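Tips for setting up a two-arm bench kit at home or in the workshop

Posted 19 Jun 2018 by Selina Hollenstein

We have had the Codgate two-arm kit on the bench long enough to have opinions about it. Bereket Araya asked for a page he could print and pin up next to it, so these are the notes, tidied a little. They cover the bench, the cables and the handling of cups and glass. Software is on its own page.

Before you unpack

Clear a table that does not rock. The kit is heavier than the box suggests, and two people should lift the rail. Set the rail down first, along the front edge, and leave both arms off until it is level. A folded business card under one end was enough for us. Tighten the base clamps by hand, slide each arm to where you want it, then go round again with the hex key. Ours needed a second tightening after 2 days of use.

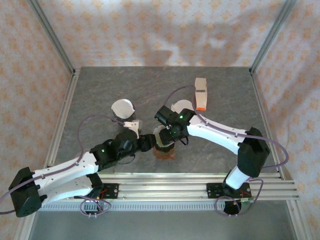 Cables cause more trouble than anything else in this kit. The manual tells you to tie them close to the arm, and we did that at first, and the wrist pulled up short every time it reached for the middle of the table. Leave a loop at the wrist and a wider one out past the elbow, the way the purple cable runs on the right-hand arm, and let the spare length lie by the base. Check it by moving the arm by hand through its full reach with the power off. If you have to tug anywhere, add slack there.

The fabric walls are worth putting up. They keep small parts from leaving the table. Any cloth will do. Saron Assefa sewed a set from curtain remnants and they hang better than the ones that came in the box. Iron them first.

Cups

Paper and thin plastic cups crush easily. Start with the grip force at 28 on the slider and go up in small steps. Bring the fingers in level and low. If both arms are going for the same cup, set one to wait until the other has stopped, or the fingers will meet over the rim.

Keep a stack of cheap cups for practice. We went through 50 before I stopped keeping track. A squashed one can still be used for sorting practice, where the shape does not matter much.

Glass

Wash and dry glass before you start, as a greasy rim slides. Use the soft fingers. Lower the arm slowly, and set the speed limit under 80 for anything that can break. On a stone top, put a dish towel down while you are learning. Clear glass is hard to pick out against a veined surface, so check the wrist camera view before you close the grip.

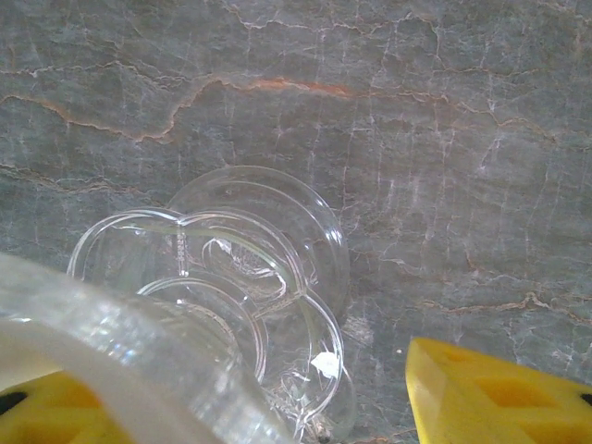
Clear glass on the gray marble, with the yellow fingers to either side.

Pieces with a scalloped edge are harder than straight tumblers. Turn the wrist until both fingers touch on matching lobes. If one lands in a dip the piece will swing.

Cleaning up

Wipe the fingers with a damp cloth and let them air dry. Brush the toothed strip on the rail with an old toothbrush every week or so. No oil on it, it collects lint.

Is it worth buying?

For a shared workshop, yes. For a kitchen, I would wait for the smaller one Codgate has promised for October. The arms are steady and the clamps are good. The printed manual is poor and the spare fingers are expensive. Njoroge Swai at the Uritby shop keeps them in stock and will sell them singly.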